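Getting to 600 demonstrations on the motherboard task

2020-04-23

I've been collecting arm demonstrations for a bit over a month now, and the count is finally high enough that I can say something useful about it.

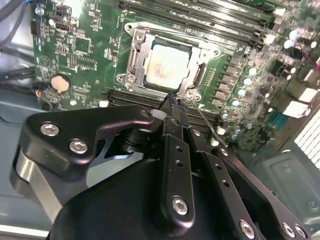 The plan in March was 2,000 demonstrations of small jobs inside an old desktop case: reaching to a part, touching it, pressing a clip, moving a cable out of the way. I drive the arm by hand with a controller, the software saves the wrist camera and the joint positions, and later the learning code tries to copy what I did. I call the recording software Joder. It's a few hundred lines of Python and it crashes less than it used to.

I'm at 600 kept. That doesn't include the 91 I threw out last week. Most of those were from one long evening when the clocks on the camera and the arm had drifted apart, so the picture was lagging behind the motion. I only noticed when I played one back slowly. Joder now checks the timestamps at the start of every batch and refuses to record if they don't line up.

A few things I've changed along the way.

I record in batches of 50 and then stop. Past that I get lazy with the controller and start taking the same path every time. The model learns that path very well and falls over as soon as the case is turned a little.

I move the case between batches. At first I had tape on the bench marking the corners, which made my results look great and meant nothing. The tape is gone.

I leave the cables alone. I used to tie them back before recording, but any real machine is going to have cables in it.

I keep the slow ones. If I hesitate near the board, back off and come in again, that stays in the set. The model trained without those attempts had no idea what to do when it came in slightly wrong.

Glare is still a problem. Bare metal inside the case washes out when the lamp is on the wrong side, and the colour shifts as the afternoon goes on. I've ordered a diffuser from Rerngate but it hasn't shipped. For now I record with the lamp in different spots and hope the variety helps.

The labels need work too. I've been typing a short note for each attempt, and I wasn't consistent. "Near socket", "at socket" and "by CPU" all mean the same thing in my notes. I'll have to go back and fix those by hand before the next training run.

Next up is the memory clips, starting with 50 attempts at the release side only. I'll post the numbers when that batch is trained.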